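Wondotbridge
Home > Living Room > Small Tables > Jumard

Jumard Oltis Table, Light Blue

Item 63-OL
$700
In stock. Ships in 3 weeks, and yes, we know those two statements don't sit well together. Jumard finishes each top after it has been ordered, so what we have in stock is a table without a top coat.

Quantity: 1
Add to cart
Save for later

Overview | Details | Care | Delivery | Questions from customers

Overview

The Oltis is a small table for people who have looked at their living room and decided that what it lacks is one more flat place to put things down. It is low enough to use from a sofa and wide enough that a plate doesn't have to fight a laptop for space. It comes in light blue. Jumard has been asked for other colors many times and has replied, each time, with another photo of the light blue one.

We resisted carrying it for a while. Seven hundred dollars is a lot for something that will spend most of its life under a pile of mail. Then we put one in the back of the Wondotbridge showroom, where staff were supposed to leave it alone, and within a week every set of keys in the building lived on it. We have since ordered more of them than we planned to.

If you already own the Vidal bench from the same maker, the Oltis was drawn to stand next to it. The heights do not match. They are not meant to, according to Jumard, and once you've seen them side by side you may agree or you may go and get a cushion.

In daily use

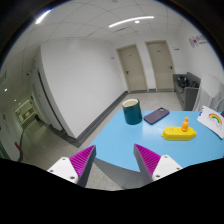
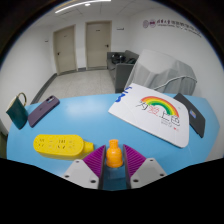
Most of the mail we get about the Oltis concerns the color, and whether it goes with things. Our feeling is that light blue goes with whatever happens to be left on it, which in most homes will not have been chosen by a decorator. A purple phone lying face down, something long and yellow, a small orange piece standing upright: none of these would be picked out of a catalog as a set, and the blue puts up with all of them. What it does not do is hide them. If you want a table that makes your belongings disappear, you want dark wood, or a drawer. The Oltis has no drawer.

The edge is the part Jumard is proudest of. It is rounded, with facets worked into the curve, and it takes a surprising amount of hand sanding to get right. You'll feel the facets more than you'll see them from across a room. Children run a finger along them. So do adults, when they think the meeting has moved on. The practical upside is that a hip meeting this table at speed comes off better than it would against a square corner. It still won't enjoy it.

The top has a satin finish. It picks up a soft patch of light near a window, nothing like the full mirror you get from gloss, and it doesn't keep a record of every thumb in the house. Paper slides on it a little. Mugs stay where they are put. Crumbs show, and we are told this builds character.

Details

Maker: Jumard
Model: Oltis
Color: light blue
Height: 20 inches
Weight: 63 pounds
Top: birch, painted, satin clear coat
Base: steel, powder coated
Feet: felt pads, replaceable
Assembly: 3 bolts, wrench included
Drawer: no
Shelf: also no

Yes, 63 pounds. It's a heavy table for its size, and most of that is in the base, where you want it. It won't tip when somebody leans on one side to get up off the floor. It also won't be moved to vacuum under it nearly as often as you are picturing right now.

The bolts go in from underneath. Put a blanket on the floor, put the top face down on the blanket, and set the base on the top. Start all the bolts by hand before you tighten any of them. The instructions from Jumard say the same thing with a drawing of a person who is smiling throughout. Our own best effort was 20 minutes, with one person doing the work and another holding the wrench and offering opinions.

Care

Wipe it with a damp cloth and then a dry one. Dish soap is fine. Scouring powder, steel wool, and anything with the word "power" on the label are not.

Use a coaster for a hot pan. A mug of coffee will do no harm, but a pan straight off the stove leaves a pale ring that no amount of rubbing will take out, and we have one in the showroom if you'd like to meet it. It's to the left of the register, under a plant.

Ballpoint comes off with a little rubbing alcohol if you get to it the same day. Permanent marker is what it says it is. For small chips Jumard includes a bottle of matching paint with a brush in the cap. Put it somewhere safe. We sell replacements because everyone puts it somewhere safe.

Keep it out of strong sun if you can. The blue fades slowly and evenly, except where a book has been sitting since summer.

Delivery

We deliver to the door at no charge within the Wondotbridge area. For delivery into a room of your choice, add the room service at checkout. Read the weight line again before you decide you don't need it.

The table arrives in one flat box and one box that isn't flat. Both will come on the same truck. Check the top for marks while the driver is still there, and keep the cardboard until you're certain, as returns have to come back in the original packing. You have 20 days. Assembled tables can come back too, so long as you take them apart first and find all the bolts.

Price and delivery times checked Wednesday, January 13, 2021. Jumard usually changes its price list in March, and has never yet changed it downward.

Questions from customers

Is it big enough to eat at?
For one person, on a sofa, watching something, yes. For a dinner party, only if you don't like them.

Could a child use it as a craft table?
Plenty do. At 20 inches high it suits a small chair, and the rounded edge helps. Washable paint washes off. Glitter is not covered by the warranty, or by anything else.

I put my phone down on it all the time. Will it scratch?
The phone or the table? In our experience neither, unless there's grit underneath. A quick wipe takes care of that.

Does the blue look green in some lights?
Under warm bulbs it leans a little that way in the evening. In daylight it's light blue. We can mail you a painted sample chip, which is small and free and will end up in the same place as the bottle of touch-up paint.

Can I buy the top by itself?
No. Jumard sells the base alone, for reasons of its own.

Does it match the Vidal bench?
The color of the Vidal seat is a shade deeper. They look related, the way cousins do.

Will there be a version with a drawer?
We asked. We were sent another photo of the light blue one.

Goes with

Vidal bench, by Jumard
Felt feet for Oltis and Vidal, pack of 20
Touch-up paint, light blue
Painted sample chip, free, one per household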